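Ticket 282: Intermittent left channel, loaner headphones
Status: Closed
Priority: Normal
Category: Audio / Listening room
Site: Latinow
Opened by: Verna Hutchins
Assigned to: Hywel Dafis
Watching: Teresa Sikora, Zofia Borkowska

Verna Hutchins, 9:12 am
Several of the loaner headphones lose the left side. It comes back if you move the cable where it goes into the ear cup, then goes again after a minute or so. Reported by users at the desk since the start of August. I have put H-09, H-14 and H-22 in the repair tray. H-14 is the worst. Source in all cases was the wall outlets in the listening room, volume at the usual mark.

I have not tried them on anything else.

Hywel Dafis, 9:40 am
Please try the same three on a laptop or a phone and note whether the fault follows the headphones. Also need to know whether the detachable cable was swapped at any point. The cables are not numbered, only the headphones are.

Verna Hutchins, 10:25 am
Laptop: H-14 drops out on the left within a few seconds of moving my head. H-09 plays on both sides for five minutes with no dropout. H-22 drops out once, then plays.
Cables: they get coiled together at the end of the day and anyone puts any cable on any pair. So yes, swapped constantly.

Hywel Dafis, 11:05 am
Then the headphone numbers in the earlier reports do not tell us much. Taking all three plus their cables to the bench. I have put white tape flags on the cables, C1 to C3, in the order they came out of the tray.

Bench notes, first pass

Meter zeroed, leads shorted, reading subtracted from everything below. Resistance measured at the 3.5 mm plug, sleeve to tip for left and sleeve to ring for right, headphones connected through their own cable, nothing playing.

H-09 with C1: left 81 ohms, right 81 ohms. Steady when flexed.
H-14 with C2: left jumps between 81 ohms and open when the cup end of the cable is turned. Right steady.
H-22 with C3: left steady at rest, one jump to open when pulled. Right steady.

Swapped cables:
H-14 with C1: left still jumps, less often.
H-09 with C2: left jumps.
H-22 with C1: steady, no change over repeated pulls.

Reading of this: C2 is bad. C3 is suspect. H-14 has a second fault of its own, because it misbehaves on a cable that is good on two other pairs. H-09 and H-22 are probably fine.

Teresa Sikora, 1:30 pm
Before anyone orders parts: are these the older Vodberg pairs or the replacements? The older ones have a locking collar at the cup socket, a quarter turn. The newer ones are push fit. The cables look alike but the collar cable does not seat fully in the push-fit socket. It stops a little short and will work until it is knocked.

Hywel Dafis, 1:52 pm
H-14 is push fit. C2 is a collar cable. C1 is push fit. C3 is a collar cable. H-09 and H-22 are both the collar type.

So H-14 was being used with the wrong cable. That covers part of it. It does not cover C2 failing on H-09, where it is the correct cable and locks.

Opened the plug end of C2. Left conductor broken inside the strain relief, insulation intact, strands touching when the cable is straight. Cut back and scrapped. C3 passes when locked. On rechecking, the jump on C3 came from me not turning the collar all the way on H-22. Turned it fully and could not reproduce.

Verna Hutchins, 2:10 pm
I did not know there was a collar. The desk instructions only say to push it in.

Hywel Dafis, 2:14 pm
Will fix the instructions.

Bench notes, second pass (H-14 only)

Ear pad off, four screws out of the left cup. Socket is on a small board held by two plastic posts. One post cracked at the base. Board moves when the plug is turned, and the left solder joint has a ring crack, visible under the loupe. Reflowed the joint. Driver itself reads 81 ohms directly at the terminals.

The post cannot be glued with anything I have here. Asked Kurek for a replacement inner cup.

Leszek Kurek, 3:35 pm
Inner cups are available for that model, left and right are not interchangeable. Please confirm the letter molded on the inside rim, it is L or R and then a revision digit. If the digit is 1 the board sits lower and you will need the longer screws as well. Do not reuse the foam ring under the driver, it tears.

Hywel Dafis, 3:48 pm
L2. Standard screws then. Please send one left cup and one foam ring.

Before H-14 goes back together I want the rest of the pool checked for mixed cables. Teresa, can someone lay out what is at your end?

Zofia Borkowska, 4:20 pm
Doing it now. I am taking them out of the cabinet a few at a time and sorting them so that the types can be separated before anything is plugged in.

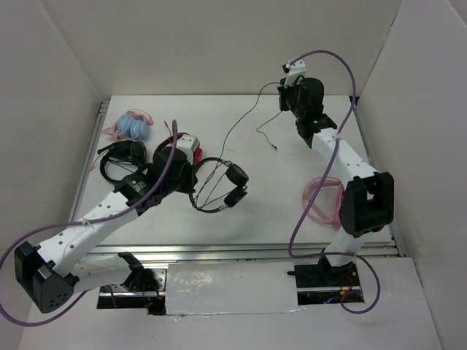 Zofia Borkowska, 4:46 pm
The black pair in the center is H-17. I started from that one when checking sockets. H-17 is push fit and came out of the cabinet with a collar cable on it. I have taken the cable off and bagged it separately.

Rest of the cabinet: all labels readable except H-31, where the number has worn off the inside of the headband. I worked it out by elimination. New label applied. Two more push-fit pairs had collar cables, H-26 and H-30. I have not found the opposite case, and I don't think it is possible. The push-fit plug falls straight out of a collar socket.

Teresa Sikora, 5:05 pm
It is possible if someone holds it. I have seen it. Not common.

Hywel Dafis, 5:10 pm
Noted. Please flag cables at the plug end and not at the cup end, tape at the cup end stops the collar turning.

Zofia Borkowska, 5:12 pm
Redoing four of them.

Next day

Verna Hutchins, 8:55 am
Unrelated or maybe related: outlet 6 in the listening room is quieter than the others. Same headphones moved to outlet 5, normal. H-09 with C1 in both cases.

Hywel Dafis, 9:30 am
Related in the sense that it would have been blamed on the headphones. Outlets are fed from the Pukus distribution amplifier in the wall cupboard. Each output has a series resistor. Checked the output sheet: outlets 1 to 8 should be set to the low position. Outlet 6 is set to the 100 ohm position. With a headphone at 81 ohms that costs more than half the voltage, so it will be plainly quieter.

Set to low. Level now matches outlet 5 by ear and on the meter. Both channels checked.

Does anyone know why it was changed?

Teresa Sikora, 9:41 am
There was a small speaker box on 6 for a while. Gone now. Leave it on low.

Verna Hutchins, 11:20 am
Ran all the returned pairs on outlets 1 to 8 with the two-channel test file, left voice then right voice. No dropouts. One pair, H-11, has the left and right voices reversed.

Hywel Dafis, 11:34 am
Is it being worn backwards? The L and R marks on that model are inside the band and very faint.

Verna Hutchins, 11:38 am
Checked. Worn correctly, cable side on the left. Still reversed.

Hywel Dafis, 1:15 pm
H-11 opened. Tip and ring wires are crossed at the socket board, solder looks hand done, so an earlier repair. Swapped back. Test file correct. Added to the unit history, which had no entry for the earlier repair.

Parts received

Hywel Dafis, 10:05 am
Parcel from Kurek: one inner cup marked L2, one foam ring, one packet of screws not ordered. H-14 rebuilt. Order of work for whoever does the next one:

1. Pad off, pull from the rear edge.
2. Four screws. The lower rear one is shorter, keep it apart.
3. Unsolder the driver leads at the board, not at the driver.
4. Move the board to the new cup, press onto both posts until it clicks.
5. New foam ring, slot facing the cable exit.
6. Resolder, check resistance before closing.
7. Screws, pad, test file.

H-14 after rebuild: left 81 ohms, right 81 ohms, no change while turning or pulling the plug. Played the test file for an hour on outlet 3 and moved the cable every few minutes. No dropout.

Changes made under this ticket

C2 scrapped. C1 and C3 returned to use.
H-14: left inner cup and foam ring replaced, push-fit cable fitted.
H-11: channel wiring corrected.
H-17, H-26, H-30: collar cables removed, push-fit cables fitted.
H-31: relabeled.
Outlet 6: output set from 100 ohm to low.
Collar cables flagged yellow at the plug, push-fit cables flagged white. Matching dot on the headband of each pair.
Desk instructions updated: "Yellow: push in, then quarter turn until it stops. White: push in until flush. Do not coil yellow and white together."

Verna Hutchins, 3:02 pm
The spare cables are still in one box.

Zofia Borkowska, 3:20 pm
Split into two boxes, second shelf. I am one push-fit cable short for the spares. Do we buy or wait?

Hywel Dafis, 3:26 pm
Buy. The 2 m length, not the coiled one. I will put it on a separate ticket. Verna, OK to close this?

Verna Hutchins, 3:31 pm
OK to close. H-22 has a split ear pad but that is cosmetic.

Status changed to Closed by Hywel Dafis, 3:33 pm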